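Stories > Short fiction > The Trial Week
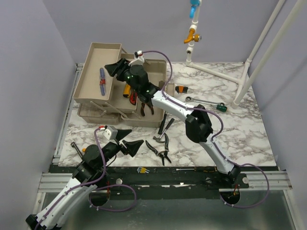 Revathi Nambiar said that for 3123 pounds she would expect it to make the tea as well. Then she wrote her comment again, more politely, and sent it to the whole office.

Simiyu read it twice. He had been at Kasthorpe only since January, and he was the one who had asked for the trial. Studard, the company that offered the service, did the work at their own place. You told them your task, they taught it to the two arms, and you could watch from your desk. His task was simple to say: the tools are on the table, the toolbox is open, put the tools in the toolbox.

"My father did this every evening," Revathi told him at lunch. "He did not send an invoice."

"Your father did not have to do it in 147 vans," said Simiyu.

She ate her rice and thought about this. She was not an unkind person. She had signed for many clever machines in her life, and most of them were now in the cellar – with their manuals, still in plastic.

In the afternoon he found her standing behind his chair. She had her coat on, but she did not go. The pliers were above the box, and she had stopped talking.

"It will drop them," she said after a while.

"Perhaps."

"Which arm is the better one?"

He did not know that they could be different.

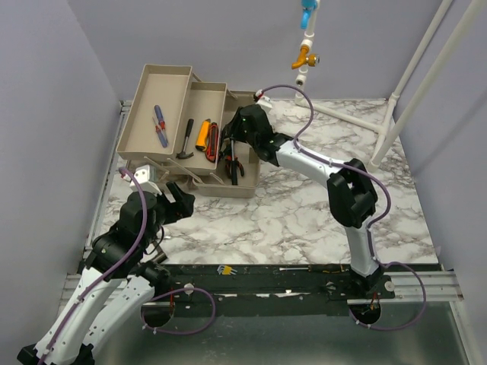 She pulled a chair from the next desk and sat down, still in her coat. She asked what happened if a tool was missing, and whether Studard would come to the depot or only send a box with a letter. Simiyu wrote the questions on the back of an envelope. He had answers for 2 of them.

At six the cleaner switched off the lights in the corridor. Revathi took off one glove.

"The hammer belongs at the bottom," she said. "Write that also."

He wrote it.

Related stories
The Lift at Pullon House
A Letter for the Night Driver
My Uncle's Second Bicycle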